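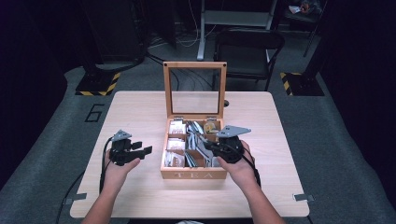 # About the Pilta group

Pilta is the manipulation research group at Merkberg, a contract engineering firm. We work on one problem: teaching two-armed robots to pick thin, flexible objects out of tight storage. Typical objects are sachets, envelopes, blister cards and seed packets. Typical storage is a box with dividers, a drawer insert or a rack with narrow slots.

The group was set up under Ildikó Erdős, who still leads it. Mesfin Kassa is responsible for the hardware and for the software that turns recorded demonstrations into training data. Both came from Merkberg's packaging line division, where the same problem kept coming back from customers in slightly different forms.

## What we work on

Most industrial picking relies on suction or on a gripper shaped for one part. Neither does well with a paper envelope standing on edge between two wooden dividers. Suction needs a flat face pointing up, and the envelope presents an edge. A shaped gripper has to be rebuilt when the product changes. Two-finger grippers can do the job if the motion is right, and the motion is what we study.

The motion has three stages:

1. **Entry.** The fingers go down into the compartment with an opening wide enough to take one packet and narrow enough to clear the divider.
2. **Separation.** The target packet is moved away from its neighbors before the grip closes.
3. **Extraction.** The packet is drawn up along its own plane, which may be tilted.

Stage 2 causes most of the failures. Foil packets slide over one another and lean at different angles, so the fingers often close on two. Paper envelopes tend to catch at the corners.

## Method

We record people doing the task with hand-held grippers. The operator holds one device in each hand and works directly on the object at a table. The fingers on the hand-held device have the same shape and stroke as the ones on our robot, so a recorded finger path can be replayed on the arm with no change of geometry.

We used to drive the robot remotely to collect the same data. Operators were slow and overly careful, and they could not feel when a packet was about to slip. With the grippers in hand they work at close to normal speed and correct small errors without stopping. Those corrections are useful. A policy trained only on clean picks has no example of what to do when the first attempt goes wrong.

Each recording contains the following:

- position and orientation of both grippers
- finger opening
- head-level video of the work area
- a start and end marker for each pick, entered by the operator after the session

Recordings are trimmed, resampled to a common rate and checked for dropped tracking. Any pick where tracking is lost during entry or separation is thrown out. Loss during the carry afterward is filled in by interpolation, as long as the gap is short and both ends are stable.

The policy is a sequence model that predicts a short run of gripper motions for both arms at once. We tried separate models for left and right. They trained faster, but the arms interfered with each other over small boxes, and the rule-based arbiter we added to keep them apart froze too often to be worth keeping.

## The tea box task

Our standard benchmark is a wooden tea box with a hinged, glass-paneled lid and compartments filled with tea bags in paper envelopes and foil packets. We chose it for practical reasons. It is cheap, it can be refilled in a minute, and it has most of the features that make our customers' containers difficult: rigid dividers, mixed packaging, packets that lean, and a lid that limits approach from the back.

The glass panel was also a point in its favor. Depth sensors read through it or return noise, and a planner that trusts them will sometimes send a finger into the lid. Our method does not build a depth map, so the lid has to be learned from the demonstrations. Operators keep clear of it as a matter of course.

A trial counts as a success when exactly one packet is removed and placed flat on the table, with no contact between gripper and lid. Double picks are failures even if the second packet falls back into the compartment. Torn envelopes are failures.

## Results to date

The current policy was trained on 327 demonstrations. It was tested in July on 35 trials with the box refilled by hand between trials. The main findings:

- Picks from compartments of upright paper envelopes were reliable. The remaining failures were corner catches during extraction.
- Picks from leaning foil clusters were weaker. Almost all of these failures were double picks.
- Removing the operators' corrections from the training set made foil picks clearly worse and left envelope picks unchanged.
- Letting the second gripper hold neighboring packets back during separation helped with foil. This behavior came from the demonstrations and was not programmed.

The last finding changed how we brief operators. We had been telling them to keep the idle hand away from the box. We now leave the choice to them.

There are limits we state to every customer. The policy has been tested on one box design under one lighting setup. It does not open or close the lid. It does not identify flavors or read labels; the target compartment is given as an input. When a compartment is down to its last packet, performance drops, since we recorded few demonstrations of that state. A further set is planned.

## Equipment

The hand-held grippers are built in-house. Version 5 is in use. Each has two flat black fingers, a triangular mounting plate on top and a cable back to the recording computer. Wireless versions were tried and dropped over timing drift between the left and right streams.

Tables are clamped or clipped so that they can be cleared and swapped quickly. Work areas are curtained where possible to keep the background steady between sessions. Floor positions are numbered, and the number is logged with each session, so a tracking fault can be traced to a place in the room.

The recording software is called Yeon. It handles time alignment, session logs and the trimming step described under Method. It runs on ordinary lab computers and writes plain files that can be read without our tools.

## Working with us

We take on a small number of outside projects each year. A project normally starts with a feasibility study: you send a container and its contents, we record demonstrations, and you receive a report with the failure types broken out. Training and robot trials follow only if the study supports it.

Drener, our sister division, handles integration on the plant floor. Pilta does not install or maintain production equipment – questions about service contracts should go to them directly.

We also host graduate students for thesis work. Topics under consideration include finger surface materials for foil, training with fewer demonstrations, and detection of double picks from finger opening alone. Applicants should be comfortable with basic kinematics and with long sessions at a table.

Requests for demonstration data are considered case by case. Recordings made with customer containers are not shared. Tea box recordings can be, under a simple research agreement. Write to the group through the Merkberg contact form and put "Pilta data" in the subject line.

Page last revised Aug 23, 2018.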